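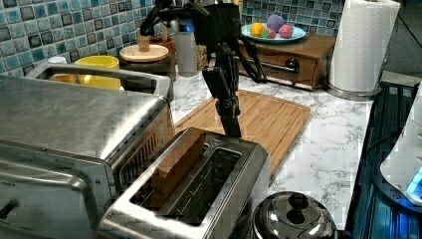 **Pralham counter set – toaster, toaster oven, board, canister**

Sold as a set or by the piece. Display kitchen open until 4, come and poke at it. Ask for Kendra Cormier at the Gitska counter.

**Two-slot toaster**
- stainless steel, long slots
- lever on the front, dark control panel
- 7 browning levels, 2 is plenty for thin bread
- crumb tray pulls out. Empty it weekly, more if you do raisin bread

**Toaster oven**
- brushed stainless, glass door
- flat top gets hot so dont store stuff up there
- leave a hand's width on the vent side
- own outlet please, not a shared strip with the toaster 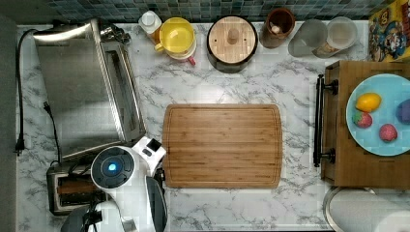 **Bamboo board**
- rectangular, rounded corners, juice groove all the way round
- hand wash, dry standing up. No dishwasher – it will split, we don't replace those
- oil every January or whenever it looks thirsty

**Canister, wood lid**
- dark body, round light lid
- good for coffee, sugar, flour
- lid isn't airtight, brown sugar will go hard on you

**Utensil crock**
- brown, thick rim
- fits long spatulas fine, heavy enough not to tip 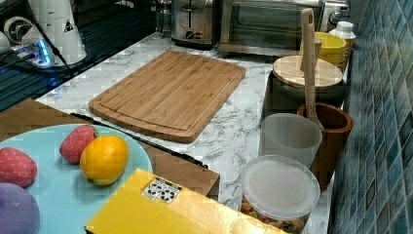

Shipping: Toseck handles the small stuff, Wong does the ovens. Board and crock go out in one box. Oven goes seperately, usually a day behind.

Returns on unused pieces only. Keep the carton. Scratches on the brushed tops aren't covered, so soft cloth, no scrub pads.

Stock at last count 1,916 boards, far fewer ovens. Toasters back in June.

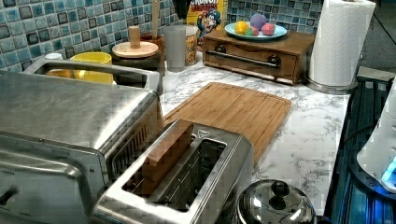

**Can I buy just the toaster?**

Every piece is sold on its own, the set price only kicks in when all of them are in the same order.

Trade orders – Jussara Vasconcelos, mornings best. Tell her how many kitchens and whether you want crocks with it, they're packed in another building.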